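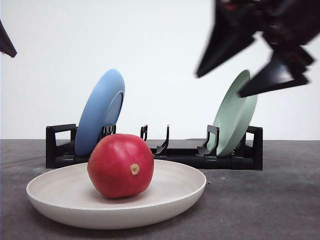
Tail Position

The rear derailleur on the Arellano cargo bike had a bent hanger. Nayeli Cárdenas measured it with the alignment gauge at four points on the rim and found it 6 millimeters in at the bottom. Within 2 millimeters it would shift. At 6 it would put the chain into the spokes on the first hard climb.

"Can you bend it back?" Florêncio Godinho asked. He was holding a roll of orange flagging tape and a clipboard.

"Once. Aluminum doesn't like a second time."

The bike was the tail bike. On a group ride the tail bike carries the pump, the tubes, the first aid kit and any child who has stopped pedaling. The route from Dendska Park to the Retow Street school was short, with one climb, on the bridge approach. Departure was at 8.

She threaded the gauge into the hanger and pulled outward with steady pressure. She released it, measured, and pulled again. The reading dropped to 3, then to 1. She refitted the derailleur, set the limit screws and ran the cassette up and down. The second-largest cog was slow. She gave the barrel adjuster a half turn and it stopped being slow.

"Do you have a spare hanger?"

"Flemex stopped making this one in June. I have the old one from your other bike, and it's a different bolt pattern."

He wrote something on the clipboard. She wiped the gauge and hung it on its hook.

"Low gear only on the bridge," she said. "Don't shift under load. If it clicks, get off and walk."

"With a kid on the back?"

"The kid can walk too."

The group left on time. Florêncio held the rear, two bike lengths behind a girl on a single-speed with 16-inch wheels. Her cadence was high and her speed was low. At the foot of the bridge approach she put one foot down, then the other.

He stopped, lowered the center stand and fastened her bike to the side rack with two straps. She climbed onto the rear seat and held the bar. He checked that the chain was on the largest cog and pushed off.

Halfway up it clicked.

He kept even pressure on the pedals for one more turn of the crank and listened. It clicked again, at the same point in the wheel's rotation. He braked and got off.

"Are we broken?" the girl asked.

"I'm checking."

He turned the wheel backward by hand. A loose end of orange tape was wrapped around one spoke and was brushing the derailleur cage. He pulled it free and put it in his pocket.

"Do I have to walk?"

He thought about the instruction, which had not covered tape.

"Yes," he said. "To the top."

She got down and walked beside the front wheel, and he pushed.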